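Subject: Re: [flindlow-tenants] Re-sealing the ground floor tiles
List: Flindlow building, tenants and owners
Date: March 2026

A member on level 2 wrote:

> Can someone tell me what was put on the tiles last time, and
> whether the new sealer will go over it? Our unit has gone patchy
> near the sliding door and I don't want to make it worse before
> July. Also, is the grout being done or only the tile?

The old coat was Vetow, a solvent-based acrylic. The quote we accepted is for Covent, a penetrating sealer, and it will not go over an acrylic. The old coat has to be stripped first. That answers the patches too - please leave them alone for now and don't put supermarket floor polish on them.

The grout is included. It gets scrubbed with an alkaline cleaner and rinsed twice, then sealed along with the tile.

Bondarchuk quoted $2139 for the common areas, strip and seal. The other price was $1529, but that was for a top coat only and left the old acrylic in place. Individual units are extra at $39 per square metre. If you want yours done on the same visit, reply to me off list with your unit number and the floor area.

What to do beforehand, for those having their units done:

1. Take up mats and rugs a week ahead. The tile under them is often a different colour and needs time to even out.

2. Sweep, then mop with plain water. No vinegar, as it eats the grout.

3. Check for loose or drummy tiles by tapping with a knuckle. Terracotta that has lifted should be re-bedded before sealing. Look hardest along any line where the colour changes, as the blue-grey bands were laid separately from the main floor and the joints there are thin.
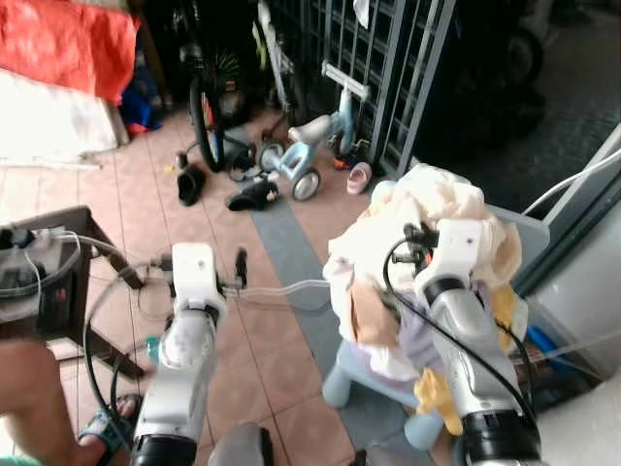
4. Move furniture out on the morning of the work. Anything too heavy to shift should go on blocks, and tell the contractor so they can work around it.

5. Stay off the floor overnight after the second coat. Socks are fine the next day, shoes the day after. Leave rugs off for over 2 weeks.

Colour samples of the sealed tile are in the foyer cupboard. The matte one is what was quoted. Satin costs the same, but we need to pick one for the whole ground floor, so send me your preference with your unit number.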